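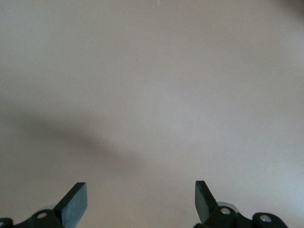 Lellton, Personal Werkstatt | Stellenangebot, Eintritt ab Oktober

Servicetechniker/in (m/w/d) für eine Zweiarmzelle, 25 Stunden pro Woche

Die Zelle Skakwood sortiert Taster, Schalter und kleine Druckteile. Für ihre laufende Betreuung suchen wir Verstärkung am Standort Disard.

Ihre Aufgaben
- Greiferfinger und Gelenke auf Spiel und Abrieb prüfen, Schrauben nachziehen
- Kabelführung an beiden Armen kontrollieren, Leitungen bei Bedarf tauschen
- Nullpunkte nach jedem Fingerwechsel neu einmessen
- Tisch für die Testläufe bestücken: Pilztaster in Gelb und Rot, Schalter, gedruckte Bögen, dazu der weiße Schubladenschrank zwischen den Armsockeln
- Wartungsbuch führen
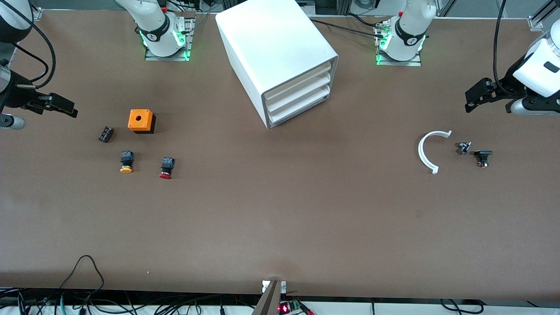 Ihr Profil
Ausbildung in Mechatronik oder Elektrotechnik. Erfahrung mit Roboterarmen ist von Vorteil, die Einarbeitung dauert rund 4 Wochen.

Bewerbung
Lebenslauf und Zeugnisse bitte per Post an Lellton, Personal Werkstatt, Rowbotham 82, Disard. Antwort innerhalb von 14 Tagen.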